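Reusable chopsticks replace throwaways at Valby night meals

The community dinners at Valby Hall have stopped handing out disposable chopsticks, and organisers say the change has gone more smoothly than they expected.

Up to 100 people eat at the hall on a noodle night. Until March each of them was given a paper-wrapped pair of throwaway sticks, which went into the bin with the serviettes at the end of the meal. The dinners were going through 3,000 pairs a year, according to kitchen coordinator Sarmīte Rebane.

"We'd already switched to proper bowls, and the sticks were the last thing filling the bags," Rebane said. "I got tired of tying them up and having the points come through the plastic."

The hall now owns bamboo chopsticks that are washed and used again. They were bought with $615 left over from last year's kitchen budget, along with drying racks and a second tub for the sink.

Washing up has been the main adjustment. Bamboo does not do well in the hall's old dishwasher, so the sticks are done by hand in hot soapy water, rinsed and stood in the racks with the tips up. They stay there overnight and are put away the next morning. Any that have split or gone rough at the tip are taken out and kept for the garden beds behind the hall, where they are used as seedling markers.

Aba Abugri, who runs the washing-up roster, said a full load took two people 60 minutes on the first night. It has since come down, mainly through soaking the sticks while dessert is being served.

"People drop them in the tub themselves now – we don't have to go around the tables collecting," Abugri said.

Setting the tables has changed as well. The wrapped pairs used to be laid at every place, but a good number came back unopened and were thrown out anyway after sitting in spilled broth. The new ones are put out loose on each table and diners help themselves. Forks are still available on request.

Henrik Thiele has been coming to the dinners with his two children for three years. He said the bamboo sticks were longer than the old ones and took some getting used to.

"The kids prefer them, they don't splinter," he said. "My daughter still asks for a fork when it's rice."

Bamboo chopsticks and a frosted cup on one of the hall's checkered tablecloths.
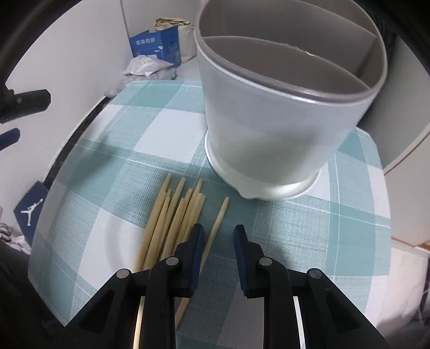
Next dinner and helpers wanted

Doors open at 6 p.m. for the next noodle night, with food served from 6:30. The menu is udon in mushroom broth, with a chicken option, and cucumber salad. Entry is by donation at the door and children eat free.

The kitchen is short of hands for the late shift, which starts when the last bowls go out and finishes once the racks are full. Anyone who can help is asked to leave their name with Ida Pfeiffer at the hall office. Gloves and aprons are supplied. Tea towels are always needed, and clean used ones can be left in the box beside the kitchen door.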